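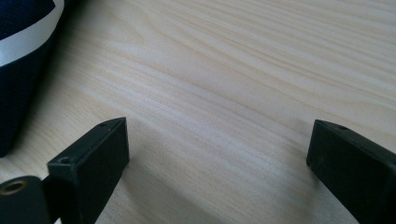 Ilse Varnholt
Press Officer, Grosta Library Service

2020-12-04

Grosta Library Service to Extend Home Loan Program to Jeltska and Cele

The Grosta Library Service will extend its home loan program to the districts of Jeltska and Cele in March, following approval of the service's annual operating plan. The program delivers books, large-print titles and audiobooks to residents who are unable to visit a branch in person.

Home loans were introduced in Grosta as a limited offer for readers over the age of 70. Enrollment now stands at 1,143 households, and the age requirement will be removed when the extended program opens. Any resident who holds a valid library card may apply, including family members who care for a relative at home.

Deliveries will be made from the Brerska branch, where 3,000 additional titles have been set aside for home readers. The collection includes recent fiction, local history, cookbooks and picture books for younger children. Readers may borrow up to 9 items at a time for a period of four weeks. Loans may be renewed once by telephone, provided that no other reader has placed a hold.

"Many of our readers have used their local branch for decades and wish to go on borrowing as they always have," the Library Service said in a statement. "The extended program gives residents of Jeltska and Cele the same access to the collection that Grosta households already have."

The program remains free of charge. No late fees will be applied to home loans, although lost or damaged items will be billed at replacement cost. Returned materials will be held for 4 days before they are placed back on the shelves – a practice already in effect at all branches.

Application forms will be available at the Jeltska, Cele and Brerska branches and may also be requested by mail. Residents currently enrolled in Grosta do not need to apply again. Delivery schedules for each district will be posted at branch entrances before the program begins.

Media inquiries should be directed to the Press Office, Grosta Library Service.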